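Home | About | Programs | Open Day | News | Contact

Print this page | E-mail this page

Lindwood Centre for Assisted Living Technology
Open Day, January: speaker notes, demonstration session
Speaker: Urszula Krawczyk
Session begins 2:15 p.m. Allow 40 minutes, including questions.

Opening

Good afternoon, and welcome to Lindwood. On behalf of the Centre I would like to thank our guests from Tevbridge and the families who have travelled to be with us. Washrooms are to the left of the main doors. Please keep the aisle clear, as some of our visitors are using walkers and wheelchairs.

(Pause for late arrivals. Confirm with Mr. Jakubowski that the microphone is on.)

I will speak first about the purpose of the program, and Mr. Welington Moura will then take you through the demonstration at the bench. We ask that you hold questions about funding until the end.

Purpose of the program

The personal care program considers the small items that people handle every morning and evening. Residents told us during the consultation that lifting and carrying were well covered by existing services. What they raised repeatedly was the bathroom counter: finding an item, picking it up, and putting it back where it could be found again. We received 188 written responses, and oral care was mentioned more often than any other daily routine.

(Next slide.)

The task you will see today is tidying oral-care supplies with a robot arm and a two-finger gripper. The items are kept in a shallow plastic basket with perforated sides. They include a tube and several thin-handled sticks with small heads. Thin handles are difficult to grasp when they lie close to a wall, and a glossy basket floor reflects the room lights back to the camera at the wrist.

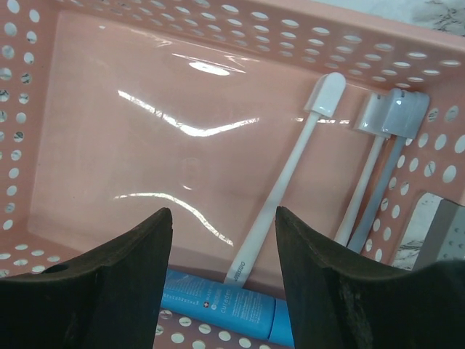

For that reason the bench has been set up under ordinary ceiling lighting, and the blinds will remain as they are. The Centre takes the view that a demonstration should be held in conditions a resident would recognize. Should the arm fail to pick up an item, Mr. Moura will let it try again before he steps in.

At the bench

(Hand over to Mr. Moura. Move to the side so that the second row can see.)

Visitors are asked to stand behind the yellow line while the arm is moving. The stop button is on the near corner of the table, and Mr. Ksawery Pietrzak will be beside it throughout. Groups of no more than 21 will be admitted at one time. Please do not reach into the basket between runs.

(If asked about cleaning: items used at the bench are for demonstration only and are not given to residents.)

(If asked about home trials: no date has been set. Refer to Dr. Kalinowski.)

Closing

Thank the Fatach workshop for machining the table mounts. Remind guests that tea is served in the Makowska Room and that comment forms may be left at the front desk.

Contact the Centre | Copyright Lindwood Centre for Assisted Living Technology | Back to top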